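4.2 Wrinkling and care at home

Households in the Nemstead sample got the same cotton sheet in two finishes, plain and easy-care, and were asked to wash both the way they normally would. No instructions on temperature or drying. We wanted ordinary use, and we got it - some sheets went in with towels, some with work clothes, one set with a dog blanket (kept in the analysis, see notes). Of the 157 households that started, 19 dropped out before the second visit, mostly house moves.

The easy-care finish did what it was sold to do in the first weeks. Panel scores for smoothness were clearly better than for the plain sheets and people said so in the diaries. By the last visit in July the gap had mostly closed. Same pattern in Hestolach, where the water is much harder, but the drop came sooner there. We can't seperate water hardness from detergent dose with this design. People in Hestolach used more powder, and the diary pages on dosing are patchy.

Drying mattered more than finish. Line-dried sheets of either kind scored better than tumble-dried ones left sitting in the drum. Leaving them sitting was common. In the interviews run by Nhi Châu, 41 households said the load usually stayed in the dryer until someone needed the machine again. Ironing was rare, and where it happened it was pillowcases only. So the smoothness scores are, in effect, scores for how fast a sheet gets out of the dryer and onto something flat.

Folding is the other source of creases and the one earlier work tends to skip. The Hedier survey from 2000 asked about washing and ironing in detail but has a single item on storage, yes or no for "kept folded". Not much use to us. 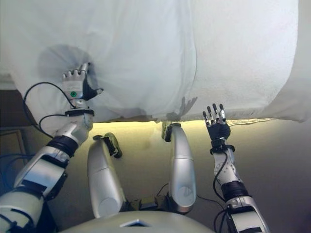

Figure 6. White sheet spread over a padded surface.

Fold creases and wash wrinkles should be scored apart, in our view. The standard photo scale puts them together and the panel found this hard, two raters asked to redo there first batch. A long crease like the one running down the middle of the sheet in Figure 6 is a different thing from the soft, slight wrinkling in the cloth on either side, and a sheet can do well on one and badly on the other. Gathers are different again, as with the ring of folds at the left of the figure where the fabric is pinched together. For scoring we treated gathers as handling and left them out. Ninh's two-part scale comes closest to what we needed and we used it for the second half of the ratings, with the first half re-scored to match. Agreement between raters went up after the switch - still not great for tumble-dried sheets. Results by finish and drying method are in Table 5, and the storage items are taken up in 4.3.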